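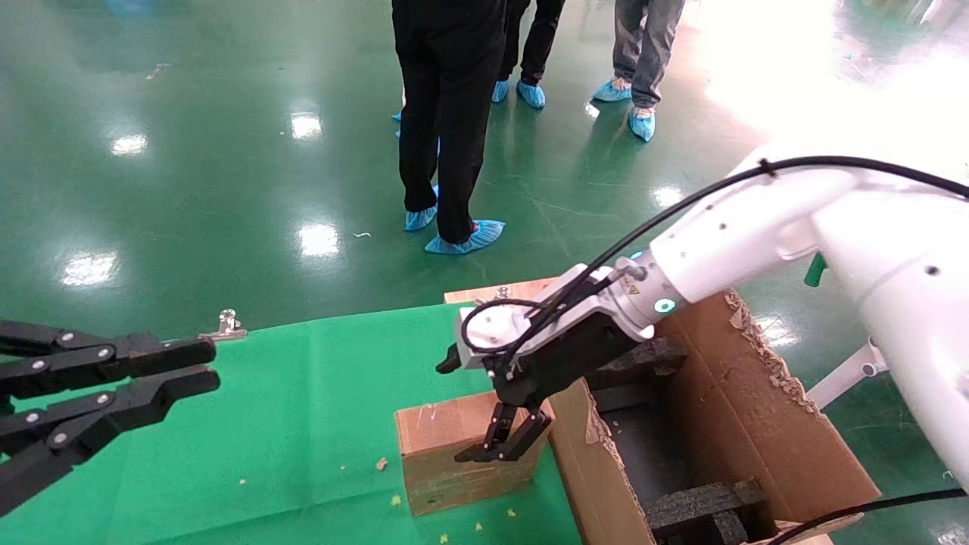 1/ Teaching by remote, the honest numbers

Naheed Bugti, 2023-10-18. Spent the day on the Coltel line, where people steer two arms by hand so the software can copy them later. Small cardboard box, green cloth, gripper hovering just over the lid. Three pairs of legs in blue shoe covers standing about behind it.

2/ The sales sheet says one person can "teach" a task before lunch. I'd like to meet that person. Our target for the box pick is 90 clean demos. Each one gets watched back and a good few get binned.

3/ Total recorded since June: 711. Sounds a lot until you ask how many have the box in a different spot. Ledosham asked us that in the first review and the answer was embarrassing.

4/ And the operator can't feel anything. You squeeze by eye. I've done 16 in a row and my last few were worse than my first few. Guess which ones the model gets to learn from? All of them, unless someone is strict.

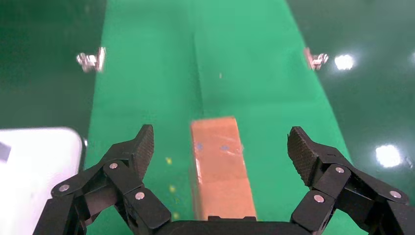 VIEW FROM THE GRIPPER

5/ Fingers wide open, one either side of an orange-brown block on the long green strip. Lovely view for the machine. The person steering wants to know how far down the fingers are, and I can't get that from this angle.

6/ Those diamond-pattern pads do more for the grip than any clever learning, if you ask me. Tanoli swapped pads on their rig and saw fewer drops the same afternoon. No new demos. They still put it down to the training in the write-up.

7/ Gurkby want 2,290 demos before they'll trust it with a second product. Fine, but who is sitting in the chair for that, and who checks them?

8/ I'm not against any of this. I just want the failed runs published next to the good ones. Asked for ours this morning. Still waiting.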